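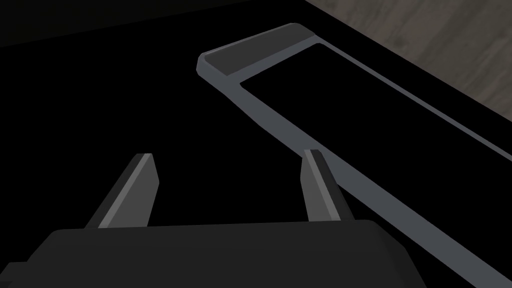

トロンド在宅リハビリ支援室では、手首の骨折や手指の腱の手術のあと、自宅で手の運動を続けている方を対象に、オンライン指導の試行に参加してくださる方を募集します。指導は作業療法士がビデオ通話で行い、参加者は自宅の机の前で手を動かします。毎回の最初に行うのは、親指と人さし指で物をつまむ前の「開き」の練習です。画像のグリッパーの二本の指のように、両方の指先を上に向けて少しずつ内側へ傾け、間を広く開けたまま何も持たずに止めます。痛みがあってこの形が取れない方も応募できます。どこまで開けるかは最初の面談で療法士が確認し、無理のない範囲で目標を決めます。

募集番号 789
試行の名称 プロクモント(Prokmont)を用いた手の在宅運動支援
実施 トロンド(Trondo)在宅リハビリ支援室
協力 ウォルデギオルギス手の外科クリニック
面談場所 ストレラウ駅前分室
募集状況 受付中(定員に達し次第終了)

試行の目的

手の外傷や手術のあとのリハビリでは、通院で習った運動を家でどれだけ続けられるかが課題になります。通院の間隔が空くと、やり方が少しずつ変わっていたり、痛みが出たときに続けてよいのか迷って中断したりすることがあります。今回の試行では、通院の合間にビデオ通話での指導を入れ、自宅での運動の続けやすさと、参加者と療法士の双方の負担を調べます。

治療の効果を他の方法と比べる試験ではありません。主治医の治療方針を変えることはなく、現在の通院も予定どおり続けていただきます。薬を使うこともありません。

参加していただける方

・手首または手指のけが、手術のあとで、主治医から自宅での運動を勧められている成人の方
・自宅に、映像と音声が途切れずに通話できるインターネット回線がある方
・カメラ付きのパソコン、タブレット、スマートフォンのいずれかを使える方(操作をご家族が手伝っても構いません)
・日本語での説明を理解し、ご自身の意思で参加を決められる方
・指導の時間に、机と椅子のある静かな場所を用意できる方

利き手かどうかは問いません。両手に症状がある方は、応募の際にその旨をお書きください。機器の操作に不安がある方には、初回の面談で接続の練習をします。

次に当てはまる方は、今回は参加をお断りしています。

・主治医から手の運動を止められている方
・傷が閉じていない、または感染の治療中の方
・手の再手術の予定が決まっている方
・他の研究や試行で、手の運動について指導を受けている方

参加できるか判断に迷う場合は、応募の前に電話でお問い合わせください。病名や手術名が正確に分からなくても、分かる範囲で伺います。

参加期間と内容

期間は六週間です。その間、ビデオ通話での指導を週に二回受けていただきます。一回の指導は約二十分で、運動の確認、その日の課題、質問の順に進みます。担当の療法士は原則として期間中同じ者が務めますが、休みなどで交代することがあります。

指導のない日も、療法士が渡した運動表に沿って自宅で運動していただきます。終わったら、連絡用アプリ「プロクモント」に、行った運動と痛みの程度を記録してください。記録は選択式で、文章を書く欄は空欄でも送信できます。運動をしなかった日は「休み」を選んでください。休みの多さを理由に参加をお断りすることはありません。

ストレラウ駅前分室には、開始時と終了時に来ていただきます。開始時は、説明と同意、手の動きの測定、アプリの設定を行います。終了時は、同じ測定とアンケート、聞き取りを行います。測定は、指と手首の曲がる角度、握る力、つまむ力です。握る力とつまむ力の測定は、主治医の許可がある方だけに行います。

記録用紙を希望する方には紙でお渡しします。紙で記録した場合は、終了時の来室の際にお持ちください。

指導の時間帯

午前、午後、夕方の中から選べます。夕方の枠は数が少なく、勤務の都合がある方を優先します。一度決めた時間は期間中固定ですが、前日の正午までにご連絡いただければ変更できます。当日の体調不良や急用の場合は、アプリまたは電話で欠席の連絡をしてください。欠席分の振り替えは、同じ週の空き枠がある場合に限ります。

通話が途中で切れたときは、療法士からかけ直します。しばらくつながらない場合は、登録された電話番号に連絡し、続きを電話で行うか別の日に移すかを相談します。

用意していただくもの

・机と、足の裏が床につく高さの椅子
・薄手のタオル
・袖をまくれる服
・端末を立てておく台(本を重ねたものでも可)

運動に使うゴムと練習用のつまみ具は、開始時の面談でお渡しします。終了後に返却する必要はありません。端末の貸し出しは行っていません。

指輪や腕時計は指導の前に外してください。装具を使っている方は、外してよいかどうかを事前に主治医に確認し、面談のときに教えてください。

費用と謝礼

指導、測定、アプリの利用に費用はかかりません。通話にかかる通信料は参加者のご負担となります。通院先での診療費は、これまでどおり各自でお支払いください。

来室の際の交通費は、公共交通機関の実費をお支払いします。タクシーや自家用車を使う必要がある方は、事前にご相談ください。終了時の面談まで参加された方には、謝礼として図書カードをお渡しします。途中でやめた場合も、参加した期間に応じてお渡しします。

考えられる不利益

運動によって、一時的に痛み、はれ、だるさが出ることがあります。運動中に強い痛みが出たときは中止し、療法士に伝えてください。指導の時間外に痛みやはれが急に強くなったとき、指先の色が変わったとき、しびれが広がったときは、アプリへの入力を待たずに主治医または救急の窓口に連絡してください。プロクモントは緊急の連絡には対応していません。夜間と休日に送られた内容は、次の業務時間に確認します。

ビデオ通話では、手のほかに室内や同居の方が映ることがあります。背景をぼかす機能は使えますが、手の輪郭が見えにくくなる場合は、指導の間だけ切っていただくことがあります。

個人情報の扱い

通話の映像は録画しません。測定の結果、アプリの記録、アンケートの回答は、氏名を外して番号に置き換えたうえで集計します。氏名と番号の対応表は支援室内で保管し、外部には渡しません。結果をまとめて公表するときは、個人が分かる形にはしません。

参加者の同意がある場合に限り、運動の経過を主治医に文書で報告します。報告を希望しない場合も参加できます。

参加は自由です。同意したあとでも、いつでも理由を述べずにやめることができます。やめても、トロンドや協力クリニックでの診療で不利になることはありません。やめた方の記録は、ご希望があれば集計から除きます。ただし、すでに集計が終わっている場合は除けないことがあります。

応募方法

応募用紙に記入し、郵送するか、ストレラウ駅前分室の受付にお持ちください。応募用紙は分室の受付と、ウォルデギオルギス手の外科クリニックの待合室にあります。電話での応募も受け付けますが、その場合も面談の日までに用紙を提出していただきます。

用紙には次の内容を書いてください。

・募集番号
・氏名、年代、連絡先
・けがまたは手術をした手と、おおよその時期
・通院先と主治医の名前
・使用する端末の種類
・指導を希望する時間帯
・連絡のつきやすい時間

応募後、支援室から電話で確認の連絡をします。条件に合う方には面談の日程をご案内し、主治医あての確認書をお送りします。確認書は次の通院の際に主治医に渡し、記入を受けて面談にお持ちください。文書料がかかった場合は、領収書と引き換えにお支払いします。

定員を超えた場合は、応募の早い順に案内します。順番をお待ちいただいている方には、空きが出た時点で連絡します。一月に開始する組は希望が集まっているため、それ以降の開始をお願いすることがあります。

問い合わせ先

トロンド在宅リハビリ支援室 ストレラウ駅前分室
募集担当 ヴラスタ・ハーイェク(Vlasta Hájek)
電話受付 午前九時から午後四時まで(正午からの一時間を除く)

電話では「募集番号789の件」とお伝えください。担当者が指導中の場合は、折り返しご連絡します。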